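Holz im Wohnraum

Unter Holz im Wohnraum versteht man alles, was in einer Wohnung aus Holz gefertigt ist und täglich benutzt wird, also vor allem Fußböden, Tische, Stühle, Türen und Treppen, im weiteren Sinne auch Verkleidungen, Fensterbänke und kleinere Gegenstände wie Schneidbretter. Der Begriff ist nicht scharf abgegrenzt, und je nachdem, ob man eine Tischlerin oder einen Bodenleger fragt, wird man eine etwas andere Aufzählung zu hören bekommen.

Eigenschaften

Holz nimmt Feuchtigkeit aus der Luft auf und gibt sie wieder ab. Dabei quillt und schwindet es, und zwar quer zur Faser deutlich stärker als in Längsrichtung. Wer einen alten Dielenboden hat, kennt das gut: Im Januar, wenn die Heizung läuft und die Luft trocken ist, öffnen sich die Fugen, und im Sommer sind sie wieder fast verschwunden. Das ist kein Schaden, und man sollte der Versuchung widerstehen, die Fugen mitten im Winter mit harter Masse zu füllen, denn irgendwann will das Brett seinen Platz zurückhaben.

Holz fühlt sich bei gleicher Raumtemperatur wärmer an als Stein oder Metall, weil es der Hand nur langsam Wärme entzieht. Darauf beruht wohl ein guter Teil seiner Beliebtheit bei Tischplatten und Fußböden, neben dem Geruch, der Maserung und – das darf man ruhig dazusagen – einer gehörigen Portion Gewohnheit.

Hölzer und Farbtöne

Helle Hölzer wie Ahorn, Esche und Birke wirken frisch, vergilben aber mit den Jahren mehr oder weniger stark. Eiche liegt im mittleren Bereich und dunkelt nach. Nussbaum ist von Natur aus dunkel und wird im Licht oft etwas heller. Viele dunkelbraune Möbel verdanken ihren Ton einer Beize oder dem Räuchern, und ohne einen Blick auf die Unterseite lässt sich das selten sicher entscheiden. Die Möbelrestauratorin Reet Lill empfiehlt in ihrem Werkstattbüchlein »Fludalis«, eine unbekannte Tischplatte deshalb immer zuerst von unten anzuschauen, am besten mit einer Taschenlampe und ausreichend Geduld.

Formen

Rechteckige Tische lassen sich gut an die Wand schieben und aneinanderreihen. Runde und ovale Platten brauchen mehr freien Raum, dafür findet sich an ihnen fast immer noch ein Plätzchen für einen unerwarteten Gast, und Kinder stoßen sich nicht an den Ecken. Ein runder Tisch mit 135 Zentimetern Durchmesser bietet sechs Personen bequem Platz. Zwischen Tischkante und Wand sollte so viel Abstand bleiben, dass man einen Stuhl zurückziehen kann, ohne gleich die Kommode zu rammen.

Pflege

Geölte Oberflächen werden nebelfeucht gewischt und von Zeit zu Zeit nachgeölt. Lackierte Flächen sind weniger anspruchsvoll, lassen sich dafür aber schlechter an einer einzelnen Stelle ausbessern. Wasserränder auf geöltem Holz kann man mit feinem Schleifvlies in Faserrichtung bearbeiten und danach neu einölen. Mit Öl getränkte Lappen gehören zum Trocknen flach ausgebreitet ins Freie oder in ein verschlossenes Metallgefäß, da sie sich selbst entzünden können. Das wird leider immer wieder unterschätzt.
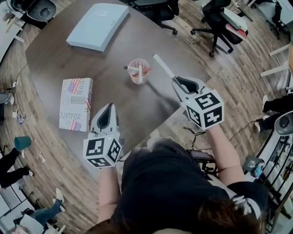 Dunkelbrauner Holztisch mit gerundeter Kante

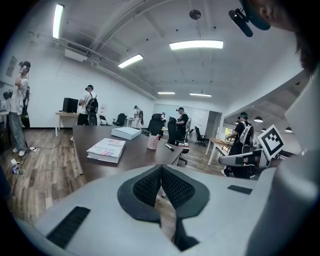
Bei Fußböden kommt der Abrieb hinzu. Sand, der an den Schuhen hereingetragen wird, wirkt wie Schleifpapier, weshalb eine gute Matte vor der Tür mehr ausrichtet als manches teure Pflegemittel. Unter Stuhlbeine gehören Filzgleiter, die man gelegentlich umdreht und auf eingedrückte Steinchen absucht. Massive Dielen können mehrfach abgeschliffen werden, Fertigparkett je nach Dicke der Nutzschicht seltener. Tarmo Sproģis, der viele Jahre Böden verlegt hat, rät dazu, nach dem letzten Anstrich 14 Tage zu warten, bevor der Teppich zurückkehrt.

Siehe auch

Dielenboden, Fertigparkett, Holzöl, Oberflächenbehandlung, Tischformen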